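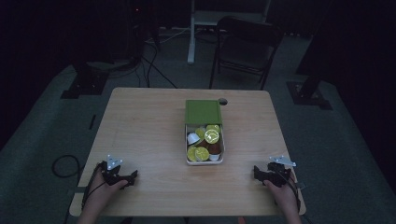
Coffee capsules in a white tray with a green lid.

There is a moment, about two hours into Linberg, when the game hands you a lantern and a rowboat and simply stops giving orders. I sat there with the controller in my lap, a little lost, and then I started rowing toward the only light I could see (a bakery, as luck would have it).
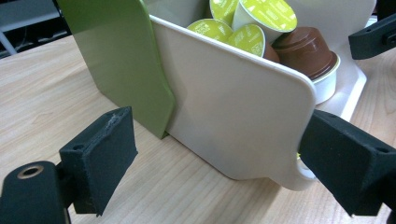
Junis Tsao
Contributing Writer
13/03/2019

Linberg is the second game from Grerari, a small studio with a great fondness for bad weather. Its archipelago has 96 islands, and plenty of them hold nothing grander than a goat and a locked shed. I loved every shed! Keys turn up in odd spots, so you'll find yourself rowing back through the fog at midnight, muttering, sure that the brass one must belong to that place with the blue door.

Combat is rare and, I have to say, rather clumsy. The harpoon swings wide and the camera sulks in small rooms. But the December update softened the worst of it, and the new map finally lets you scribble your own notes, which I did until mine was barely readable. I still haven't opened the shed on the northernmost island.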